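Kitchen Cabinet Refacing: Frequently Asked Questions
Bralbridge Home Pages - Questions from readers and customers

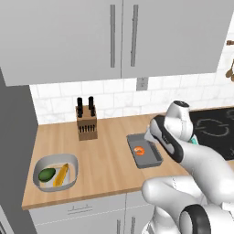
Page 30

Last updated 2023-06-26

General

What is refacing?
Refacing means keeping the cabinet boxes you have and replacing the parts people see. We take off the old doors and drawer fronts, cover the face frames and exposed ends with new material, and hang new doors. The boxes, shelves and countertop stay put.

How is that different from repainting?
Repainting keeps your doors. If you like their shape and they are in sound condition, painting costs less and we will tell you so. Refacing makes more sense when the doors are warped, the veneer is lifting, or you want a different door style altogether.

Can all cabinets be refaced?
No. The boxes have to be square and solid. Particleboard that has swollen from a leak under the sink will not hold screws, and we will not put new doors on it. One bad box can usually be swapped out. If three or four are bad, you are better off with new cabinets.

My kitchen layout doesn't work. Will refacing help?
Refacing does not move anything. We can add a drawer stack or a pull-out inside an existing box, and we can sometimes remove a short upper cabinet. Moving the sink or the range is a remodel, and we don't do those.

Doors and finishes

Which door styles do you carry?
Flat, shaker and raised panel. Flat doors come from Jisach and the other two from Ammann. All three can be ordered in the Altard color range, so you can mix styles in one kitchen and still have the colors match.

Do flat doors show fingerprints?
Dark, glossy ones do. Light grays and off-whites in a matte finish hide them well. Pulls help too, as people stop pushing on the door itself.

Are long bar handles a problem on tall upper doors?
Not structurally. The thing to decide is where the lower end sits. Shorter users need to be able to reach it, so have everyone in the house try it before we drill. We tape a paper template to the old door for this during the measuring visit.

Can I keep my old handles?
Yes, if you tell us before the doors are drilled. Bring us one handle of each size. Old pulls are often spaced differently from what is sold now, and we have had customers discover this when they tried to replace a single broken one.

Do I get samples?
You can borrow up to five sample doors for a week. Look at them in the morning and again at night with the kitchen lights on. Nadja Brunner at the front desk keeps the sample list and will call you if somebody else is waiting for the same color.

Countertops, backsplash and outlets

Will my backsplash be damaged?
It should not be. We run a thin blade along any caulk between the tile and the cabinet before we take off trim. Old caulk sometimes pulls a little glaze with it. We note existing chips with you on the first morning.

Can I get a new backsplash at the same time?
We don't set tile, but the order matters if you are hiring someone. Reface first, tile second. The tile setter can then finish neatly against the new end panels and light rail. If you do it the other way around there may be a gap to fill.

I want marble-look subway tile. Does it need sealing?
Ceramic and porcelain tile with a printed vein does not. Real marble does, and the grout next to it usually does as well. Check the box, or ask the tile store for the product sheet.

Do outlets have to be moved?
Not for refacing. If you are adding a light rail under the uppers, measure from the bottom of the cabinet to the top of the outlet plate. A deep rail can block a plug when the outlet is set high on the wall. We can supply a shallower rail, or leave it off. Moving an outlet is a job for a licensed electrician and is not in our price.

Scheduling

How long does the work take?
Three to five working days in the house for most kitchens. Before that there is a wait of six weeks for doors, counted from the day you sign off on the measurements. Orders placed in December take longer because the door shops close for part of the month.

Can I use the kitchen during the work?
In the evenings, yes. The sink, range and refrigerator stay connected. Doors will be off for at least two nights, so clear anything you don't want a dog or a toddler to reach.

Do I have to empty the cabinets?
Only the drawers and the front few inches of each shelf. Clear the countertops completely. The base cabinet under the sink should be empty too, as that is where we check for leaks.

Who will be in my house?
A crew of two. Évan Gaillard and Amancay Espinoza handle most of the installations, and one of them will be the person who measured. Katsuhiko Amano does the return visits for adjustments.

Cost and payment

What does refacing cost?
Our smallest jobs start at $3000. That covers a galley kitchen with flat doors and standard hinges. Drawer boxes, soft-close slides, glass doors and crown molding are priced separately and each has its own line on the quote.

Why was my quote higher than my neighbor's?
Usually it is drawers. A kitchen with a lot of drawers has more fronts, more slides and more fitting time than one of the same length with doors. Finished end panels add up as well. Ask us to go through the quote with you - we don't mind, and people often find something they can do without.

When do I pay?
A third when you order, a third when the doors arrive at our shop, and the rest when you have signed the final checklist. We take checks and bank transfers. Cards are accepted for the deposit only.

Can I cancel?
Up to the day the doors are ordered, with a full refund. After that the deposit is kept, since the doors are cut to your sizes and can't be resold.

After the job

A door has dropped a little. Is that normal?
It can happen in the first few months as the hinges settle. Turn the screw nearest the door edge a quarter turn and check the gap again. If the hinge plate itself is loose, leave it alone and call us.

How do I clean the new doors?
Use a soft cloth, warm water and a drop of dish soap, then dry with a second cloth. Don't use scouring powder, melamine sponges or anything with ammonia. Grease above the range comes off more easily if you wipe it weekly.

Can I order one more door later?
Yes. Give us the job number from the top of your invoice. Colors are kept on file, though a new door may look slightly different beside one that has had years of sun.

What does the warranty cover?
Doors and veneer for five years, hinges and slides for as long as you own the house. Damage from steam is excluded. Kettles, rice cookers and toaster ovens should be pulled out from under the uppers before you switch them on.

My question isn't here.
Write to Notburga Marti, Customer Questions, P.O. Box 1411, or leave a message at extension 3883. Please include your job number if you have one.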